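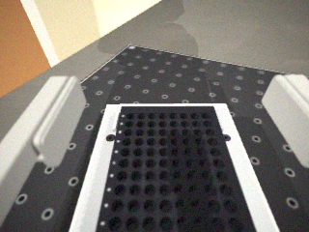

Rules for Robots That Work Near People

A robot arm can do the same job all day and never get bored. It can pick up a plate, carry it, and put it down again. But a robot arm is also strong, and it does not know that your hand is in its way unless somebody has taught it to notice. For this reason there are rules.

Some of the rules are for the robot. The first one is about speed. In the learning laboratory at Ustusstead, an arm may move at full speed only when all people are behind the yellow line. When somebody steps over the line, the arm must slow down. If the person comes closer still, it must stop.

The second rule is about squeezing. The two fingers of a gripper should press hard enough to hold the thing, and no harder. A plate with many little wells can crack, or bend so that the liquid runs out. Engineers choose the force before the work starts and write it down, so the next person can check it.

The third rule is the red button. Every robot needs a stop button that a person can reach quickly. You must not hang your coat over it!

Other rules are for the people. Iveta Holub teaches new helpers at Ustusstead, and she asks them to learn these by heart:

Tie back long hair and take off scarves.
Never reach between the fingers of a gripper, even when it is standing still.
Tell the others before you press start.
If something looks strange, press stop first and ask after.

Why should a gripper that stands still be dangerous? Maybe it is only waiting. A robot can pause for 45 seconds while another machine finishes, and then it moves again without any warning. From the outside, waiting and switched off can look the same.

Before a new job, good engineers try it in a simulation. It is a kind of world inside the computer, with its own table, its own plate and its own gripper. If the arm bumps into the table there, no real thing is broken. Damir Nikolovski once needed 70 tries in the computer before his arm could put down a plate straight. Only after that did he try with the real one, very slowly, and with his hand next to the red button.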